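# The hose that kept stopping the bin picker

I lost most of August to a fault that came down to a piece of pneumatic tubing and where it was tied. I'm writing it up while I still have the notes, mainly for anyone else running a bin picking cell on an arm that wasn't built with its lines inside.

The cell runs picks out of a metal bin, day and night when it behaves. The arm follows grasps from a planner we call Rulell, and the logging is done by a small program called Bretadis that I wrote two years ago and keep meaning to replace. Every attempt gets a row: target, pose, joint torques, gripper pressure, result.

The first stop came on a Friday at 4:40 in the afternoon. Protective stop, collision detected, axis 5. I went over to the cell, found nothing touching anything, cleared it on the pendant and restarted. It ran for 200 more picks and stopped again with the same message. I checked the payload settings, which were right, and went home.

By the end of the next week I had 34 of these stops. None of them had hit the bin as far as I could tell. The walls had scratches, but they had scratches before. What bothered me more was that in a few cases the gripper had also dropped what it was holding a second or so before the stop, and the log showed the pressure sagging first.

I went through the wrong causes in this order:

- Payload and center of mass. Measured again, no change.
- Collision sensitivity. I raised the threshold one step, got fewer stops, and put it back the same evening. More on that below.
- The bin moving. It's held by a clamp on the edge and there's tape on the table to show where it belongs. It hadn't moved.
- The pressure regulator. I swapped it for a spare from Hagedorn. No change, and the old one is fine.

After that I stopped swapping parts and sorted the log. Out of 1437 attempts, 772 were on targets in the back half of the bin, and every single stop was in that group. Within it, they bunched up where the planner had turned the wrist a long way around to get the fingers between an object and the wall. Front half, no stops at all.

So I put the usual mixed items in and watched from beside the table with the speed turned down.

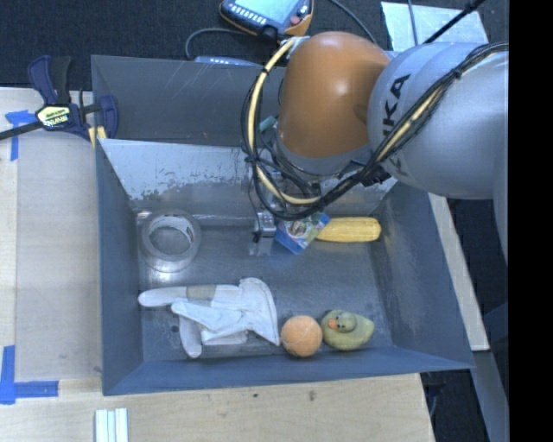

*Reaching toward the back of the bin. The pale yellow tube is in the loop to the left of the orange joint.*

The tubing and the cables run down the arm together and make one wide loop at the wrist. The loop has to be there, or the wrist can't turn. But the bundle was tied too tightly above it, so no slack could feed down from the arm. On a long wrist rotation the loop tightened until it was pulling against the joint. The controller saw torque it couldn't explain and stopped, as it should. On the worst poses the tube also flattened where it bent over the edge of a tie, and the gripper lost pressure. Those were the drops.

I had moved that upper tie myself in July, after the loop snagged on a corner. I took up the slack to keep it clear and didn't write it down anywhere. The first week after that was all front-half testing, so the change went in and looked fine.

The fix took less than an hour:

1. Locked out the cell and vented the air line.
2. Cut the upper ties and fed slack down from the arm.
3. Replaced the tube, which had a crease in it you could feel with a fingernail.
4. Retied the bundle with wider straps, loose enough that it can slide.
5. Jogged the wrist to both ends of its range by hand, at low speed, looking at the loop the whole way.

I also put a limit on wrist rotation in the planner config. It costs us a few grasps near the back wall. Rulell picks another approach for most of them and skips the rest, and I can live with that for now.

About the sensitivity setting. Raising it did cut the stops, and if I had left it there I might have called it solved. The arm would have gone on pulling at its own air line until the tube split, probably in the night with a part in the gripper. I had the setting changed for around three hours and I'm not comfortable with even that. It now needs a password, and Bretadis writes a row whenever it changes.

The dress pack from Rindex I priced last spring would hold the lines on a spring return and take care of the slack. I turned it down then because of the cost and I have asked for the quote again. Until it arrives, checking the loop is on the start-of-week sheet, along with the date and position of every tie.

No axis 5 stops since the retie. I still have to go back through the older rows and mark the dropped picks, because they're in there as grasp failures and they weren't the planner's fault.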